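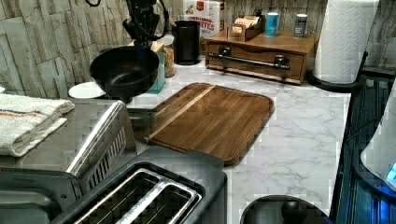 Long night at the council meeting, and I'm still wound up, so I'm writing this instead of sleeping. They want to cut the bus out to Ellham from every 40 minutes to 4 runs a day. Four! Kerstin Tangen got up and asked how anybody on second shift is supposed to get home, and the man from the transit office said they'd "take that back with them." I came in and dropped my bag by the toaster and stood there going over everything I should have said. I had two minutes at the mic and used half of it thanking people (why do I do that?). Irfan says I was fine. Irfan was in the back row by the door and couldn't hear a word.

We did hand in the petition, 254 names, most of them from Hsiu-ying standing outside the pharmacy in the rain. The clerk stamped it and put it under a pile of parking stuff. I watched where it went.

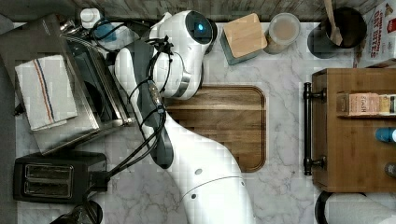

Kitchen counter, November

Driss thinks the whole thing is about money for the Wondska Road garage, and he may be right -- the numbers they showed us on the screen were so tiny I couldn't read them from the second row. Amerley is going to write and ask for the actual ridership counts. She wants 55 of us at the next meeting, in seats, before it starts, so they can't say the room was quiet.

I told her I'd call everybody on the Clitlow side and make signs. I have no poster board and only one marker that works. Also I promised Kerstin a ride, so I need to get gas before work. Okay, bed. It's past midnight and I'm still arguing with that man in my head.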